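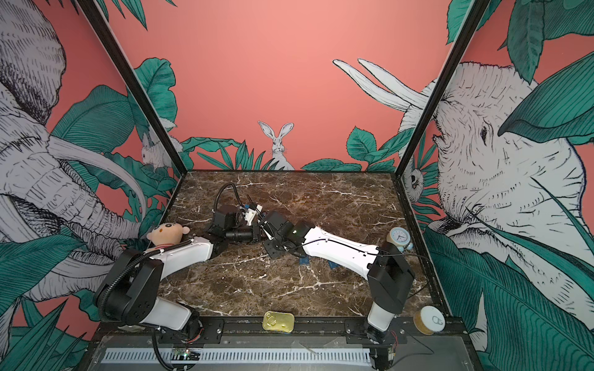

Ticket 284: Left gripper reports "object held" with jaws empty, bimanual cell

Status: Open, workaround in place
Opened by: Hubert Frei
Product: Prostell parallel gripper, left and right arm
Controller: Pevov, one unit driving both arms
Site: Jinorcombe
Priority: Normal

Summary

Left gripper sets the held flag on padlocks after the body has slipped out of the fingers. Right gripper, same task script, does not. The fault came up during the finger comparison we are running ahead of the September order. The comparison can't be closed until we know whether we are looking at fingers, gripper or controller.

Setup

Two arms on a common front rail, reaching in over a polished marble top. Wrist camera on the gripper. Task is pick, lift, hold, place back. Test objects are padlocks in different sizes, with and without the shackle open, plus tins and a roll of tape for the larger openings. Padlocks are the hard ones. The body has flat faces and rounded corners, and the weight is well off center once the shackle swings open.

Grip force is at the Prostell default on both sides. Held flag is computed on the Pevov side from finger position and motor current. The gripper itself sends only raw values.

Steps to reproduce

1. Home both arms and both grippers.
2. Load the padlock pick script, left arm only.
3. Place a small padlock with the body lying flat.
4. Run the pick. Lift to hold height, hold, read the flag.
5. Pull the padlock out by hand during the hold, along the finger direction.
6. Read the flag again. Expected: cleared. Observed: stays set until the next open command.

Step 5 is the quick way to get it. It also happens unassisted, when the lock rotates on its own during the lift.

Log

Thursday, 9:10. First run on the left arm. Flag wrong on the second pick. Assumed an operator error in the script and reloaded. Same thing.

Thursday, 9:40. Ran the same script mirrored on the right arm. Flag clears correctly every time the lock is pulled out. Left the right arm alone after this except as a reference.

Thursday, 10:25. Swapped the gripper cables at the controller so that left runs on the right channel. Fault stays with the left gripper. That takes out the controller input, though it leaves the parameter set, because the parameters are stored per gripper serial and move with it.

Thursday, 11:00. Compared parameter sets line by line. Two differences. The left gripper has a closing speed carried over from the tin tests, higher than the default, and a longer current filter. I don't remember setting the filter. It may have come in with the profile we got from Ertürk.

Thursday, 11:30. Closing speed back to default, filter unchanged. Full batch on the left arm. Flag still wrong, less often. The fingers arrive with less momentum and the lock is not pushed sideways as much before it is clamped, so there are fewer slips for the flag to miss. This improves the pick and leaves the fault where it was.

Thursday, 13:15. Filter back to default, closing speed at default. Flag now clears on most pulls. It still stays set when the lock leaves slowly. With the body turning between the fingers the current drops in small steps, and each step is under the release threshold.

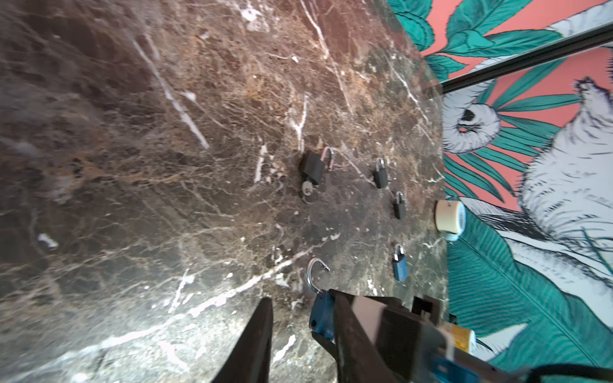 Orientation matters more than size in this range. A lock gripped across the narrow sides sits against the full finger face and holds. Gripped on a corner it turns around the contact line as soon as the arm accelerates, and the open shackle makes it worse. The pick planner takes the grasp angle from the wrist camera, so I spent the next part of the afternoon on that.

Thursday, 14:30. Wrist camera, auto exposure. The top is dark with bright veins and it reflects. When the view includes glare the exposure comes down and the edge of a black or dark gray body goes into the background. The angle estimate then follows a vein or the shackle. Blue bodies are found without trouble.

Thursday, 14:50. Fixed exposure, set by hand for the dark bodies. The glare clips to white, and the edges of the dark locks can be used. Angle error drops enough that corner grasps are rare. Saved as a separate camera profile so the earlier batches can be repeated with the old one.

Thursday, 15:35. Full batch on the left arm with default closing speed, default filter, fixed exposure. 189 picks, 18 slips during lift or hold. Held flag wrong on two of the slips, both slow rotations. On the morning settings I had stopped counting wrong flags, so there is no fair before figure.

Thursday, 16:10. Called Pevov support. They confirm that the release test looks at change in current between samples and does not compare against the value stored at grasp. A slow release can pass under it. They suggest adding finger position to the test. I had taken it for granted that position was already in there, since the manual lists it as an input. According to support it is used for setting the flag and is ignored for clearing it.

Findings so far

Long current filter on the left gripper: main cause of the stuck flag. Corrected.

Release test in the controller: remaining cause. It should show on the right gripper too if the lock is withdrawn slowly enough. Not tested yet.

Closing speed and camera exposure: neither causes the fault. Both change how often a lock slips, and so how often the fault is seen. I would keep the new values in any case.

Fingers: no conclusion. The batches run so far mixed finger effects with a parameter difference and can't be used for the comparison. That applies to the tin results as well – the tins were run at the higher closing speed on one side only.

Workaround

Script now reads finger position at the end of the hold and compares it with the position at grasp. If the jaws have closed further than the set tolerance, the pick is logged as dropped regardless of the flag. A lock that has turned but is still between the fingers can trip this. I accept that for now. The tolerance is one value for all objects and will have to be widened for the tape, which gives under the fingers.

Open items

Slow withdrawal test on the right gripper – Hubert

Ask Ertürk whether the long filter was intended, and for which object type – Hubert

Export both parameter sets at the start of every batch and store them with the results

Repeat the padlock batch on both arms with identical parameters, then the tins

Pevov to say whether the clearing test can be changed by parameter or needs a firmware update. Support could not answer this by phone. Their reference is to be added here when it arrives.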